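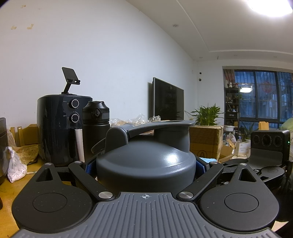

Projects > Massawe > Progress reports

Massawe: Contact-Phase Segmentation for Hand-Held Gripper Demonstrations
Second progress report to the Coritz program office
Prepared by Ifeoma Effiong, December 2, 2021

Status

Work package 2 (collection in furnished rooms) is complete. Work package 3 (segmentation of the contact phase) is behind plan and is the main subject of this report. No change to the budget is requested.

Collection

The data set now holds 983 accepted demonstrations, all recorded with hand-held grippers operated by a person. A further 84 were rejected on review, most of them for lost tracking in the first moments of the approach. Garba Effiong and Nneka Amadi carried out the review separately and then settled the disagreements together. The rejection criteria have not changed since August.

Objects were divided into two groups. Rigid objects are lids, caps and small containers. Deformable objects are cloths, bags and soft packets. Surroundings were left as found. The first report used cleared tables, and the resulting policy did poorly when other household items stood behind the target, so clutter is now part of the protocol. 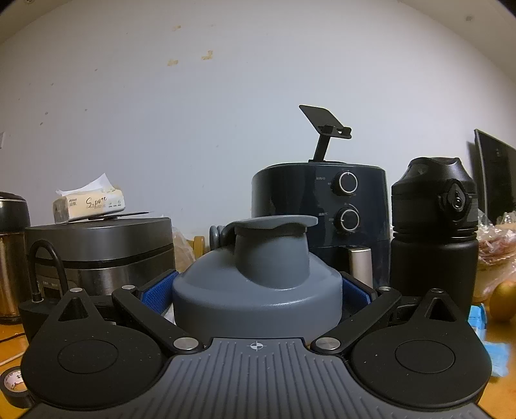 Figure 1. Rigid group: textured finger pads in contact with a gray plastic object, apparently a lid. Kitchen appliances behind.

Segmentation of contact

The method labels three phases in each demonstration: approach, contact and release. In the first version, the boundary between approach and contact was taken from finger opening alone. When the opening stopped changing, contact was declared. For rigid objects this is adequate. Against hand labels by Ezequiel Zabala, the median error on the rigid group was 14 ms.

For deformable objects the same rule fails. The fingers keep closing after the first touch as the material compresses, and the declared contact comes late. On a folded cloth the rule can miss most of the pinch and place the boundary inside the lift. A policy trained on these labels learns to start lifting before the grasp is secure.

The second version adds image motion in a small window between the fingertips. The base plate and linkages move in a known way for a given opening, so their motion can be predicted and subtracted. What remains in the window belongs to the object or the background. Background motion is then removed using the tracked camera pose.

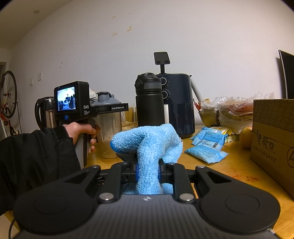

Residual motion in the window rises sharply when a soft material begins to bunch, well before the fingers stop. With this cue the median error on the deformable group is 18 ms — close enough to the rigid result that one set of training weights can serve both. Transparent bags remain a problem. Reflections in the plastic produce residual motion without contact, and the boundary is then placed too early. Bags are excluded from the median given here and will be reported separately.

Open items

1. Transparent materials. Olanrewaju Okoro is testing a confidence term that falls back to finger opening when the window contains strong highlights. Early results are mixed.

2. Pad wear. The waffle pattern affects slip on smooth lids. Pads will be replaced on a fixed schedule in work package 4, and the pad in use will be logged with each session.

3. Transfer to the Stultilden arm. The mount is finished. Calibration between the hand-held and arm-mounted grippers has not started — it depends on access to the Curnurley bench.

The segmentation code and the hand labels for the rigid group are on the project share. Labels for the deformable group will follow once the bag subset has been relabeled.

Filed under: Manipulation, Data collection, Interim reports
Contact the Massawe project office | © 2021 Massawe project | Back to top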